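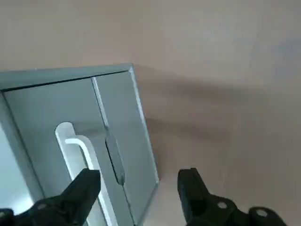 Gripper at the gray cabinet, fingers up by the white bar handle. Tevcombe setup bench.

TEVCOMBE PUBLISHES SETUP AND CARE ROUTINE FOR JOLIA DRAWER CELL

For release Wednesday, 9 a.m.

Tevcombe today put out the full setup and care routine for Jolia, its bench cell for teaching robot arms to work handles, doors and drawers. Free to download. Covers mounting, cabling, finger alignment, the weekly check and what to do when a finger starts to slip. Written by the people who run the cell, not by marketing (marketing is one person and she was out).

The routine runs 3 sheets. Two for setup, one for care. It replaces the old Ponia notes, which users have been passing around with handwritten corrections for far too long. Please throw those out. The bolt table in them is wrong.

"Most calls we get are the same call," said Katsuhiko Aoki, who leads cell support at Tevcombe. "Arm worked Friday, misses the handle Monday. Someone leaned on the table. So now the first page is about the table."

What's in it:

Base and plate. Arm goes on the mounting plate at the table edge, plate bolts snugged in a cross pattern, then tightened. Recheck after the first full day of running. Table covering gets pulled flat before the plate goes down, never after.

Cables. Connectors into the base by hand, no tools. Wait for the green light before you send any motion. If the light doesn't come on, power down, reseat, try again. Don't swap supplies between arms to test, even if the plug fits. We have repaired several controllers because the plug fit.

Fingers. Bolts on the finger housings get checked every week with the hex key taped inside the kit lid. Wipe the fingers with a dry cloth. No solvent. A finger that sits even slightly proud of its partner will push a handle sideways before it pulls it, and the log will call that a planning error. It isn't one.

Approach height. The new routine adds a slow approach to the handle with the fingers open, stopping short so the operator can look at the gap on both sides. Takes under a minute. Support wants this done every morning and after any change to the cabinet, including moving it to sweep.

Drawer travel. With the drawer part open, the gripper is lowered inside and held there while the operator checks clearance to the front panel and the walls. Then back out the same way. Do it at quarter speed first. The drawer should be pushed shut by hand once to feel for grit in the runners.

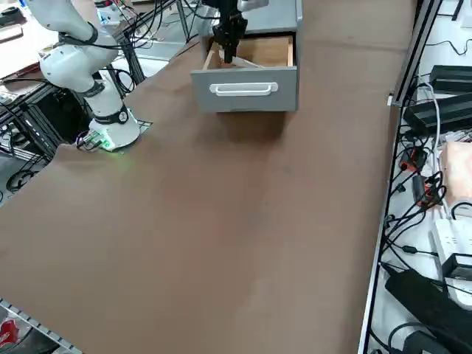 Clearance check on the Jolia cell: drawer part open, gripper lowered in. Green light on at the arm base, left.

Aoki's group wrote the routine over the summer using the service log from its own bench. The log holds 3,730 drawer pulls. Of those 362 were stopped by the operator, and when the group went back thru them the biggest single cause was finger bolts backing out. Second was the cabinet having shifted. Software came in a long way down, to the suprise of the software people.

"I would like to say we found something clever," Aoki said. "We found a hex key. Use it weekly. That's most of the document."

The same log is why the care sheet now has a part number for every bolt on the fingers. Spare finger set is part 627, in stock, ships same day if ordered before noon. Bolts also sold separately, in bags, after a lot of asking.

Nassar, the smaller cell in the line, uses the same fingers and the same weekly check. Its table is different so the base section does not apply. A Nassar version of sheet one is being written and should be up in September. Until then Nassar owners should keep using thier printed manual for mounting and the new sheet for everything else.

No firmware change is needed. Existing Jolia users don't have to re-register or send anything back. Users who have moved the arm to a different edge of the table should redo the whole setup from the top, incl. the approach height step.

Support will hold an open phone hour Wednesday at 2 p.m. for anyone doing the setup for the first time. Have the cell powered and the kit open before you call.

Sheets are on the Tevcombe support page under Jolia, Care. Print them single sided, the bolt drawing bleeds through otherwise.

Press and support contact: Katsuhiko Aoki, Tevcombe cell support

###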